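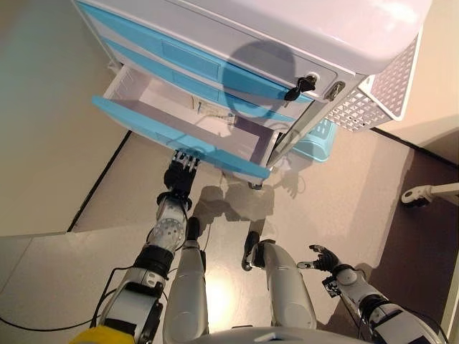 Mirjam Bühler wrote in to ask whether she can stop buying drawer wax now, or whether she should wait for the robots to do the pulling for her. Buy the wax, Mirjam. I get some version of this letter every September, when people start cleaning out their carts and cabinets and decide the future owes them a hand.

My own view is that machines are very good at chores that come with a flat floor and no opinions. Vacuuming, fine. Drawers are another matter. A drawer sticks on one side, you swear at it, you lift a little and wiggle, and you've done four things no instruction sheet ever wrote down. Ask a machine to do the same and you'd better have the afternoon free.

So, for whoever or whatever is opening yours:

Pull from the middle of the front. A pull at one corner racks the drawer and jams it.

Rub a candle stub along the runners. The Jeketti spray does the same job and costs 11 dollars.

Open one drawer at a time on anything with wheels, and block the casters first.

Take the key out of the lock before you start tugging at things below it. I've bent 2.

Empty the bottom drawer once a year. Mine held 477 screws and a fuse for a lamp I gave away.

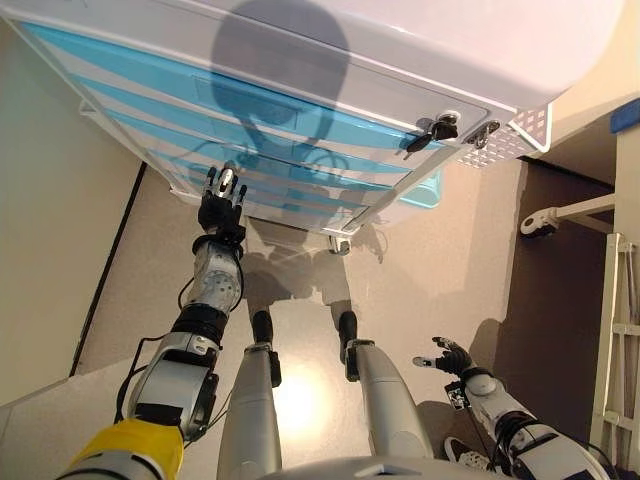

Bottom drawer, key still in the lock.

As for when a machine will take over the whole business, put away the laundry and find the tape, I'd say keep your knees in shape. I'd pay 200 dollars tomorrow for one that shuts the drawers my family leaves open. Wax next, then wipe off the extra with an old sock.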